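Tuesday, bench sim room

Second day with the Cudby evaluation package. For anyone picking this up later: Cudby sells a simulated work cell with an arm, a gantry pipetting head and a set of deck parts, so you can try a plate-handling job before buying hardware. We have it on trial through August. Lizeth Ñahui wants a yes or no on whether it is good enough to plan the Trosterness assay move with.

Install went fine on the second try. The first time I pointed it at the old Lavirik folder and it loaded their deck definitions on top of ours. Fix: empty the user deck path before the first launch. I put that on the wiki page.

Morning was spent on the deck layout. The editor snaps parts to the grid whether you want it or not, and undo only goes back nine steps. I lost a layout that way and rebuilt it from notes. Save under a new name before moving anything big.

Lighting left on the vendor default. Tried it from across the room, level with the tabletop and close in on the plate. 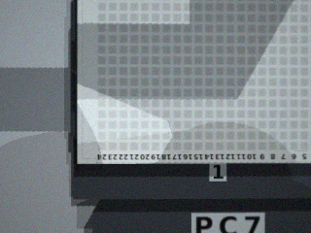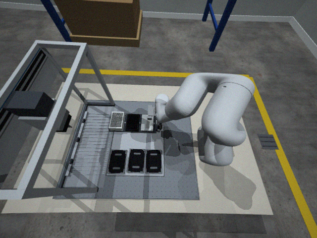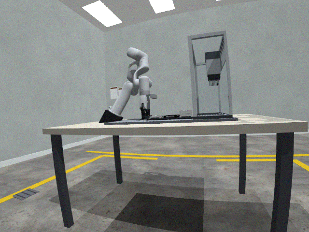 Column numbers are worth a note. From the close camera they read upside down, with 24 at the left and the count going down to the right. The slot labels under the plate read upright from the same side. Anyone writing a pick list by eye from that view will get it backward. I want to check the plate orientation in our deck file against the Cudby sample before blaming either one. Lizeth thinks our file has the plate turned 180. Could be.

Shadows have hard, stepped edges up close and they cut straight across the wells. Fine for planning moves. If we ever want to test the well-finding code on these renders, the shadow setting has to come up first. There is a quality slider, but I have not found where it saves.

Gripper approach: set to 90 degrees to the deck for all moves today. Have not tried a tilted approach. The manual says it is allowed but gives no limits.

Batch run after lunch. Queued 3016 moves from the script, left it alone, came back to a log with 754 entries. No error in the log. Either it writes one line for every four moves or it stopped early, and the numbers fit the first too well to ignore. Sent the log to support and asked. Until they answer, don't use the log as a count of anything.

Things I like so far: the deck files are plain text, the camera positions can be saved and shared, and it starts fast. Things I don't: the undo limit, the license check every time it opens, and the part names, which don't match the names on the labels.

To do
- check plate rotation in our deck file
- rerun the batch with verbose logging on
- ask Cudby for the tilt limits
- find the shadow setting, write down where it is
- Lizeth to send the Trosterness plate list

No recommendation yet. Leaning yes for layout work, undecided on the rest until the log question is settled.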